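We moved from a 2205 square foot house to an 858 square foot apartment in August. A few people asked how it went, so I'm putting it all in one thread.

1/ The old place was outside Gerkunthorpe. Four bedrooms, full basement, two-car garage that held zero cars. The new one is on Skevance Street, two bedrooms, third floor, with a storage locker downstairs the size of a phone booth.

2/ I measured the new rooms before we packed a single box. Wall lengths, door widths, the turn at the top of the stairs. I wrote it all on an index card and kept it in my wallet for the whole summer. The big couch was never going to make that turn, so it got sold first.

3/ We started with the basement. Most of it had not been opened since the last move. Old paint, a crib, three broken fans, a box marked MISC that had another box marked MISC inside.

4/ Walls matter a lot more when you lose floor. In the house I had one hook by the back door. In the apartment I have rails, hooks and baskets in the kitchen, the hall closet and the bathroom. Check your lease before you drill. Ours lets us put holes in anything except tile.
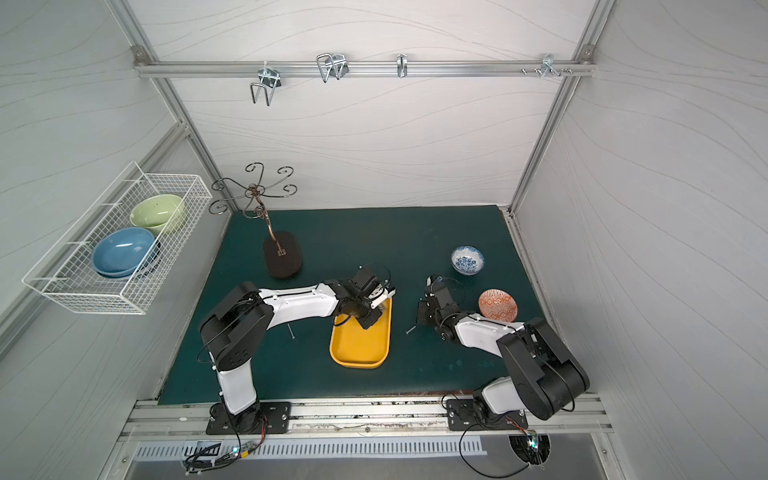 5/ How early should you start sorting if you both work full time?
Three months before the move. We gave ourselves seven weeks and spent the last one throwing things in bags at midnight.

6/ Movers. We got three quotes and went with Degefa. The bill was $1,196 for one truck and three people, stairs included. They charge extra for anything over a certain weight, so the upright piano would have added a lot. We gave the piano to a church.

7/ Selling stuff online took more time than I expected. Tools went in an hour. Bookcases went in a day. The dining table sat there for five weeks and went for a third of what I asked. China sets, forget it. I couldn't get anyone to take ours for free.

8/ Take beds and desks apart yourself the night before if you can. Put the hardware from each piece in its own bag, write the name of the piece on it, and tape it to the biggest part. I did this for everything except the guest bed. Guess which one is now held together with whatever the hardware store had.

9/ While you have the tools out, check what size hex key each piece needs and put that in the bag too. I own a whole drawer of hex keys and on moving day they were in the bottom of a box in the back of the truck.

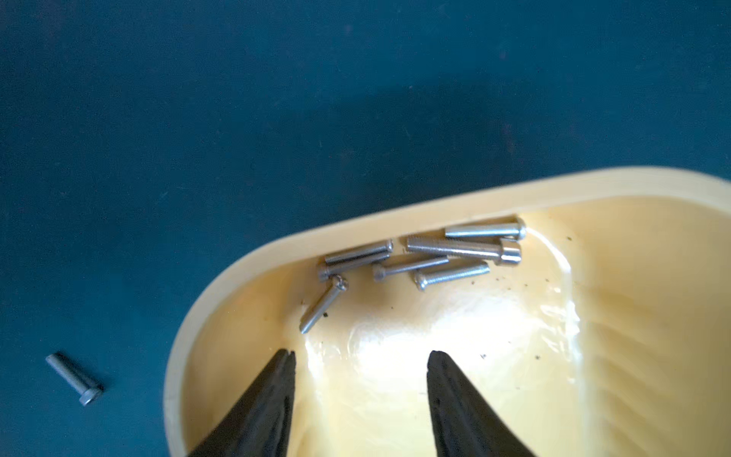 Seven socket head cap screws in a cream-colored tray.

10/ Storage units. We looked at one from Pasedent. It came to $1,461 for a year, paid up front. I made a list of what would go in it and the list was worth less than the rent. We skipped it. Two months later I've missed one thing, a folding table.

11/ Papers were the worst job. We had tax returns going back to the nineties. I scanned the house records and the medical files, kept seven years of taxes on paper, and took the rest to a shredding day at the bank. Took me four evenings.

12/ Photos we did not sort. Two bins of them came along and they live under the bed. I'll get to it this winter. I said that last winter too.

13/ Kitchen next. I was sure we used everything in there. So for two weeks I moved each item to the left side of the counter or cabinet when we used it. At the end the right side was still full. Four mixing bowls, two colanders, a fondue set, a waffle maker. All gone except the waffle maker - I lost that vote.
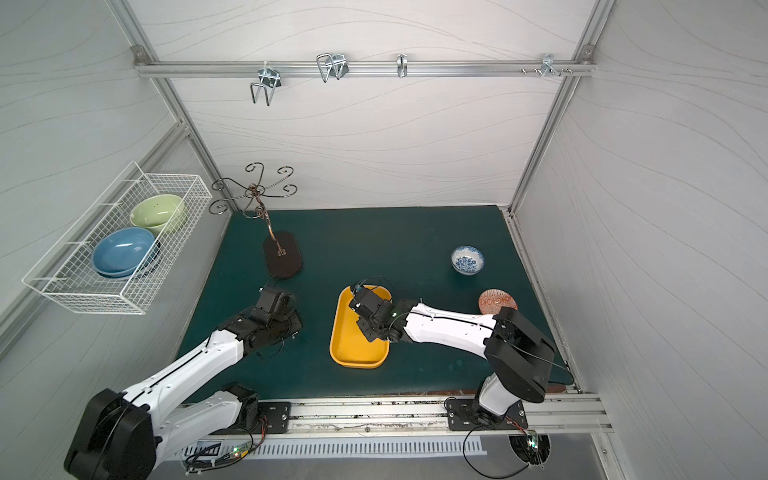 14/ What do you do about a full set of pots when you only have two cabinets?
Keep the ones you cook with every week and store them nested with the lids in a separate rack. We kept two pots and two frying pans and that covers dinner for four.

15/ Things I would do differently. Sell the dining table in spring. Buy the smaller couch after moving in, since I picked one from a website and it sits two inches too low for my knees. Change the address on the car insurance sooner.

16/ Things that are better. Cleaning the whole place takes an hour. The heating bill dropped. I walk to the library. I don't own a lawn mower.

17/ Things that are worse. You can hear the elevator. There is one bathroom and it is always in use. Guests get the guest bed, see post 8.

18/ Someone asked about pets. One cat, older. She spent three days behind the washer and then took over the windowsill. Leave her box and her blanket for last when you pack and unpack them first.

Posted 10/3/24. I'll add a post about the locker downstairs once I get shelves in it.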